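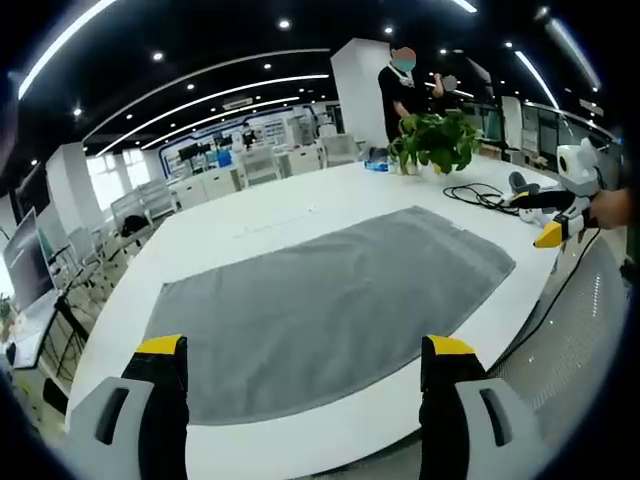 **Flurent Data Office** · 2018-10-03

1/ The Flurent Data Office has opened the second collection period for the towel handling set. This thread sets out what is being gathered, how sessions are run, and how partner sites may take part.

2/ The target for this period is 4,000 accepted examples. An example is one complete handling of one towel, from the moment both grippers are clear of the cloth to the moment they are clear of it again. Partial handlings are stored separately and do not count toward the target.

3/ All examples are made by people using a pair of hand-held grippers, one in each hand. Operators who have worked only with the remote-controlled arms at Skanitz must complete the short course before recording. The hand-held tools respond differently and old habits carry over.

4/ The task list for this period has 7 entries: flatten, fold in half, fold in quarters, roll, turn over, move to a marked spot, and hand over to a second operator. Sites may choose which entries to record but should finish one before starting the next.

5/ Towels are to be laid out by hand before each example. Please do not square them to the table. A towel that lies at an angle, or with a ripple along one side, is a valid starting position and is wanted. The first period produced too many neat starts, and the trained model did poorly on anything else.
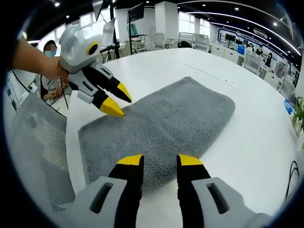
6/ On grip: fingers should be fully open on approach and should close only once the cloth is between the tips. Closing early and pushing the cloth along the table has been the most common reason for rejection at both Kemis and Skanitz.

7/ On pace: work at the speed of ordinary housework. Very slow examples are not more useful to the learning system. They teach it to wait.

8/ Mistakes should be left in. If the cloth slips and the operator picks it up again, the example continues and is marked "recovered" on the session sheet. Reviewers at Kushnir accept these on the same terms as any other example. Stopping and starting over removes material that the model needs.

9/ Each session runs for up to 2 hours, including setup and the calibration check. The check is repeated after any break in which a gripper has been put down. Sessions without a recorded check will be returned to the site.

10/ Background activity does not need to be cleared. Colleagues may remain at their desks and walk past as usual. They should be told that recording is under way, and the notice must be posted at the entrance to the work area.

11/ Faces are blurred at Kushnir before any file is passed to the training group. Any person who wishes to have a session withdrawn may ask the site office within 21 days of recording. No reason is required.

12/ Session sheets should be sent with the files and not afterward. The sheet must show the task entry, the towel code, the operator code, and which hand made the first contact. The last field was left blank on many Kemis sheets in the first period, and those sheets had to be completed by review.

13/ Sites wishing to record items other than towels should wait. Pillowcases and small shirts are planned for the third period, which opens in January. Files sent ahead of that date will be held without review.

14/ The revised session sheet and the towel code list are available from each site office. Earlier versions of the sheet will not be accepted for this period. Questions on rejected examples should go to the review desk at Kushnir with the session number in the subject line.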